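Plurcombe sorting fault

The Plurcombe sorting fault, also called the bag snag or the Plurcombe stall, was a recurring failure in a household tidying program run on robot arms at the Plurcombe test house. It was first logged in August 2022 and closed, on paper anyway, the next spring. The arm would catch on soft material while reaching for something else, fail to notice, and keep pulling until a force limit tripped. No one was hurt. One storage bin cracked, a wrist cable was replaced, and the house lost a good part of its winter schedule.

Background

Plurcombe is a two-story rented house used for manipulation trials. The program there, Ostora, was meant to put small household goods into bins on beds, tables and counters. Packages, boxes, chargers, cloth. Earlier work at the Trarcombe site had used hard objects only, on a bare bench, and the stall never showed up there. Bedrooms were added to the plan late. Soft things came with them — bags, towels, bedspreads, clothing — and the grasp checker was carried over from Trarcombe without changes.

The fault

Ostora decided if a grasp had worked by looking at finger width. Fingers fully shut meant nothing held, try again. Fingers stopped part way meant something held, so lift. Thin plastic or folded cloth could bunch up between the fingers and stop them part way, and the checker read that as a box or a packet. The arm lifted. The bag came too, or half of it, and whatever was lying on it.

Worse was the second form. A curved finger could slip through a bag handle or a loop of cord on the way down with the checker not looking at all, because it only ran after closing. The arm then moved off to the bin with the bag hooked on. If the bag was trapped under something heavy the pull built up untill the safety stop cut in. Stops of this kind hold the arm in place, they dont release the fingers, so a person had to go in and free the item by hand.

Bedroom layouts had the highest rate. Out of 3,873 pick attempts in the bedroom set, 446 ended in a stall of one form or the other. Mattress give was part of it. The surface sinks under load, the arm goes lower than planned, and the fingers drag.
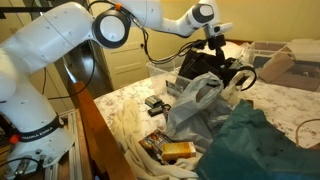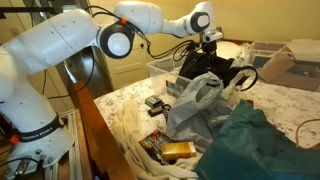
Franka Emika arm over a bed, with clear bins, a gray plastic bag and small packages on the spread.

Asadi, in a comment on the published log, argued that the finger width story was only half of it and that the real fault was the stop itself: a stop that leaves the arm clamped onto a stuck bag, still loaded, is not a safe state for whoever has to reach in next, and the log should have said so on page one. The same comment asked why the hold time before a person could enter was left to the operator. The reply from the Plurcombe side agreed on the hold time and not on the rest. Opening the fingers on a stop can drop things, it said, and a dropped item was judged the bigger risk in a house with stairs.

Response

Bedroom trials were halted after the cracked bin. Three changes followed.

A wrist force check was added on the way down as well as on the way up. Sideways pull before the fingers close now aborts the pick.

Lift was split in two. A short slow lift first, then a pause, then the rest. If the load keeps rising during the pause the arm lowers and opens.

Entry rule. Nobody reaches in for 30 seconds after a stop, and arm power is off first. Before this it was habit, not written down.

The force check caused its own trouble. Early settings were too tight and the arm gave up on heavy towels, plus any box with an open flap. Settings were loosened twice.

Later results

A repeat set of 2,198 attempts was finished on Saturday, April 15, 2023, same bedroom, mixed soft and hard items. Handle hooking was much reduced. Cloth bunching less so, and dark cloth on dark cloth still fooled the camera side of the checker. The log lists the fault as closed with a note to reopen if the fingers are changed. Trarcombe took the new entry rule but not the split lift, which slowed bench work to much.

See also

Grasp detection
Protective stop
Ostora (software)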